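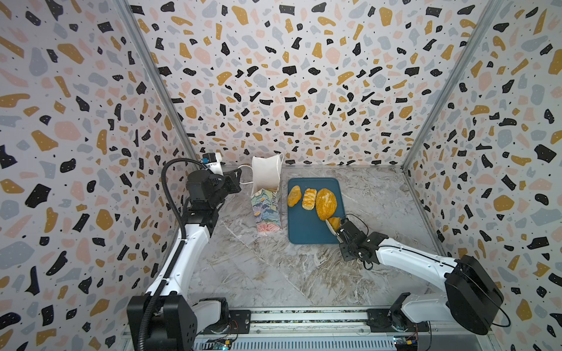

Terrazzo at home: what to know before you commit

Several members have asked about terrazzo since our October home show in Clirketville, so this month's materials column looks at the options, from the real thing to the printed kind.

Traditional terrazzo is stone or glass chip set in cement, then ground and polished in place. It lasts for decades and can be reground when it gets tired. It is also heavy, slow to install and hard to find a crew for outside the bigger centres. The two contractors we know of who still pour it in this area are booked well into spring. If your house has timber floors, have the joists looked at before you ask for a quote.

Precast tile is the usual compromise. It comes in cement or resin binders. Cement tile needs sealing on installation and again every couple of years, and it will etch if you leave lemon juice or vinegar on it. Resin tile is less fussy but should be kept out of strong sun, as some binders yellow. Order your full quantity at once and ask for a single batch. Colours drift between batches, and a mustard chip can come back closer to tan. Allow around 9 per cent extra for cuts and breakage, more if the room has a lot of corners.

Printed wallpaper and vinyl give you the pattern for much less money. For wallpaper, check the repeat on the label before you work out how many rolls to buy. A small repeat wastes less paper but can look busy over a whole wall. A large one looks more natural and costs you more offcuts. Prepare the wall properly, as paper with a pale background shows every bump and old screw hole. Fill, sand, prime and let it dry overnight.

Samples are worth the trouble. Ask for the biggest piece the shop will give you, tape it up and look at it in the morning and again under your lights at night. Greys in particular can turn green or mauve beside a warm bulb. If you plan to put it next to marble or another strong pattern, get samples of both.

Deligiannis Tile in Ralach is offering members 25 per cent off ends of lines until 17th November. Show your card at the counter. Delivery to Culholm is a flat $50, and pickup from the yard is free. Returns are accepted on unopened boxes only.

The next column will cover grout colours and resealing old cement tile.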